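What Is the Cloud? A Guide for Curious Kids

Print this page | E-mail this page to a friend

Search the site: Type a word here Go

By Kamran Gilani
08/07/2013

Have you ever saved a drawing on one computer and opened it up on a different one? Maybe you started a story at school, went home, had your tea, and there it was again, with every word just where you left it (even the spelling mistakes!). If so, you have used the cloud.

The cloud has nothing to do with the weather. Your story is not floating over the rooftops. It is sitting inside a computer in a very big building, and that building might be in the next town or on the other side of the sea. We call the computer a server, because it serves things up when people ask for them, a bit like someone behind the counter in a school canteen. You ask for your story and the server hands it over.

A building full of servers is called a data centre. I visited one in May and I loved it! It belongs to a company called Gokance, and there are 600 servers in one room, stacked up in tall metal cupboards called racks. The noise is amazing. Each server has little fans inside to blow the warm air away, and when they are all going at once it sounds like standing next to a giant hairdryer. You have to shout to ask where the toilets are.

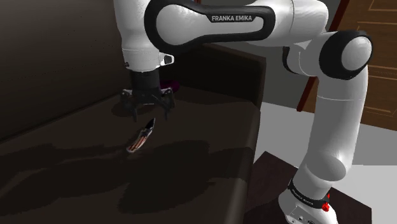
What happens if one of the servers breaks?
Another server takes over the work. Good data centres keep copies of everything on more than one machine, so your story is still safe while somebody mends the broken one.

Those copies are one of my favourite things about the cloud. When you press save, your story is sent to a server, and then that server sends it on to others. At Gokance there are 2 buildings, 90 miles apart, and each one keeps a copy of what is in the other. If the lights went out in one town, the other building would carry on.

Now for some tricky words. You might hear grown-ups talk about a public cloud and a private cloud. Think about books. A public cloud is like the town library: lots of people share the same building and the same shelves, but your library card only lets you take out books in your name. A private cloud is like a bookcase in your own bedroom. It is all yours, and you decide who gets to touch it. A hospital might want a private cloud for its patients' notes.

And then there is the hybrid cloud, which is a mixture of both! Hybrid just means two kinds of thing joined together. A toy maker called Korel might keep its secret plans for next year's toys in its private cloud, and put its website in the public one. Just before the winter holidays, when thousands of people visit the website all at once, it can borrow extra servers for a few weeks and give them back afterwards. How clever is that?
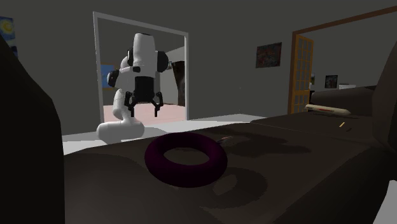

Computer-drawn picture: a robot arm behind a sofa, with a big purple ring at the front.

How does your story travel all that way? It gets chopped up into tiny pieces called packets. Every packet has an address on it, like a parcel. The packets zoom off through wires, and through glass threads as thin as a hair, and they don't even have to go the same way round! When they arrive, the computer puts them back in the right order. It all happens faster than you can say "packet".

Try it yourself!

Write a message to a friend on a strip of paper. Cut it into 7 pieces and number each one on the back. Mix them up and give them to different people to pass along to your friend. Can your friend put the message back together? Now try again with one piece missing. Your friend will have to ask you to send that piece again, and real computers do that too.

Words to remember

Server: a computer that stores things and sends them to other computers.
Data centre: a building full of servers.
Packet: a small piece of a message.
Hybrid cloud: a public cloud and a private cloud working together.

Print this page | E-mail this page to a friend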